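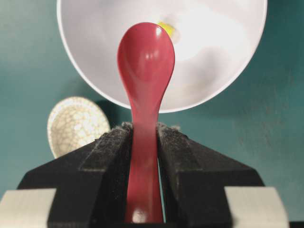 Red plastic spoon, held upright.

Caulk gun loan and refill days at the Selitz store

Plorel is adding caulk guns to the tool loan counter at the Selitz store. They can be borrowed for up to 8 days with a $6 deposit, which you get back when the gun comes back clean. The Cleninton store already lends them on the same terms.

If you are resealing a tub or a kitchen counter this month, take out all of the old caulk first. New caulk does not stick well to old silicone. Cut along both edges with a utility knife, pull the strip out, and wipe the joint with rubbing alcohol. Let it dry before you start.

Use silicone around tubs, showers and sinks. Painter's caulk is fine for baseboards and door trim and can be painted, but it does not hold up where water stands. Cut the tip at an angle and keep the hole small. Most people cut it too big and end up with caulk all over the tile. Fill the tub with water before you run the bead along its edge, and leave the water in until the caulk has cured. The weight opens the joint to its widest point.

Check the tube for the cure time. Some bathroom silicones can get wet the same day and others need a full day or longer.

Sanding discs: the 110 mm discs are out of stock at both stores. The next delivery comes in March. The counter on Sarmiento Street can put your name on the list.

Wet/dry sandpaper in 800 grit is back on the shelf in aisle 6. Several customers asked for it over the winter for finishing work on painted cabinet doors. Use it with a little water and light pressure between the last two coats.

Borrowed tools that are past due should be returned by 16/03/2023. After that date the deposit is kept and the tool is charged to your account. If a tool broke while you had it, bring it in anyway and tell the counter what happened.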